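January, notebook, Wultia fund admin rebuild

10:40. Reran the NAV reconciliation for Wetetti against the old admin's file. 152 breaks out of 1615 positions. Ro-un says that's fine for a first pass. I don't see how it's fine when the vendor deck promised a "clean cutover".

Sorted the breaks by cause. Most are accrual timing. 21 are on swaps where Geum's feed sends the notional with the wrong sign, then sends it again an hour later with the right one. Our loader keeps the first. Joon-young wants to keep the last. I'd like to know why there are two before we pick one.

13:15. Call with Nyokabi about performance fees. The Flumura module claims to handle series accounting with equalization. Fed it the test investor with 100 shares, bought mid-month, half redeemed at quarter end. It charged the fee on the full holding. Their support calls this a setup issue. They haven't said which setting. Ticket stays open, and I'm calculating these by hand till I see it work twice.

Zoi's idea: drop equalization and go to plain series roll-up. Simpler to test, but the offering memo would have to change and legal hasn't been asked. Not convinced it saves any time.

15:50. Investor statements. Hyun-seo is checking that Chinese names survive the PDF export. Two fonts tried. The first turned everything into boxes, the second looks OK on screen and I don't trust it in print. Need a test page with one character at several sizes and weights.

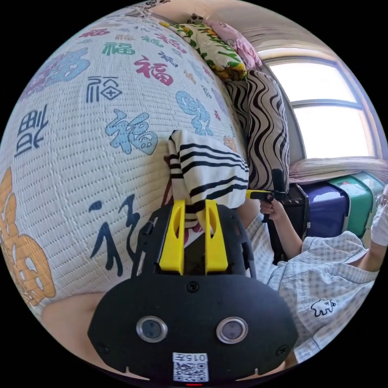 Bed cover printed with 福 in many colors and styles.

16:30. Marketing has the "seamless onboarding" line back on the draft site. Asked them to hold it until the break count is under ten.

To do: swap feed log from Geum, fee settings from Flumura, rerun Wetetti with last-record-wins and compare.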